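Imprimir | Enviar por e-mail

Caderno da oficina, clube de robótica, projeto Betbridge
Abril, entrada das 16h40
Por: monitoria da bancada do fundo

Escrevo ainda com a mochila nas costas, porque se deixar para casa já sei que esqueço metade (na última entrada ficou faltando justamente o valor da corrente, e perdemos um tempão atrás dele). Quem pegar a bancada depois de mim, por favor leia até o fim, mesmo que eu me alongue, que é defeito antigo.

Hoje a turma quis trabalhar a passagem de peça entre as duas garras, que é a parte da prova da Sutanto que mais assusta todo mundo. No regulamento ela aparece como "transferência assistida": um braço segura, o outro recebe, e ninguém pode encostar a mão enquanto o cronômetro corre. No papel parece simples! Na bancada, cada milímetro de folga no pulso vira um drama, e o pessoal mais novo descobriu isso com muita paciência e algumas gargalhadas.

Começamos refazendo o zero dos dois pulsos. O braço da esquerda, que a turma batizou de Zatley por causa do adesivo que veio colado na caixa de peças, continua chegando um tico torto quando desce de longe. Se desce de perto, vai bem. Anotei 243 passos de correção no eixo do pulso e deixei o valor gravado no perfil "clube", e não no "padrão", para não bagunçar o que o grupo da manhã está fazendo. Quem for usar, confira qual perfil está carregado antes de ligar os motores. Eu mesmo rodei duas vezes com o perfil errado e fiquei culpando a câmera, coitada.

Depois veio a discussão boa da tarde, sobre quem deve ceder primeiro. Metade do grupo queria que a garra que entrega abrisse assim que a outra tocasse a peça; a outra metade queria esperar a segunda apertar de verdade. Deixei brigarem um pouco (aprende-se tanto assim) e fomos para a bancada com as duas versões do programa.
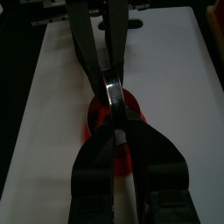
Ficou combinado esperar o aperto. A garra que recebe fecha, espera a leitura de corrente estabilizar e só então a outra começa a abrir, devagar. Pusemos 2000 ms de espera, que é uma eternidade na prova, mas prefiro que a turma veja o movimento com calma e vá baixando o tempo aos poucos, olhando a curva. O limite de corrente ficou em 2925 na escala do controlador, e peço encarecidamente que não subam esse número sem falar comigo, pois os dedos pretos novos são os últimos que temos na gaveta.

Um detalhe que me deu muita alegria: na câmera do pulso, a peça de metal polido devolve reflexo para todo lado, e o programa de visão se perde nela. Uma das alunas sugeriu seguir o vermelho, que se destaca muito melhor do fundo branco, e calcular a posição do metal a partir dele. Escrevemos isso em 7 linhas, no quadro mesmo, antes de passar para o computador. Ainda falta tratar o caso em que os dedos tapam quase todo o vermelho. Por enquanto o programa guarda a última posição boa e segue com ela, o que me parece aceitável para treino e arriscado para competição.

Pendências, para eu não fingir que esqueci:

- testar com a luz do teto apagada, só com a luminária;
- apertar os parafusos do pulso do Zatley e refazer o zero em seguida;
- copiar os registros de hoje para a pasta Salcombe, subpasta "transferência";
- perguntar à organização se a espera entre as garras conta no tempo total.

A chave Allen pequena está comigo, levo de volta no próximo encontro.

Última atualização: abril, 18h05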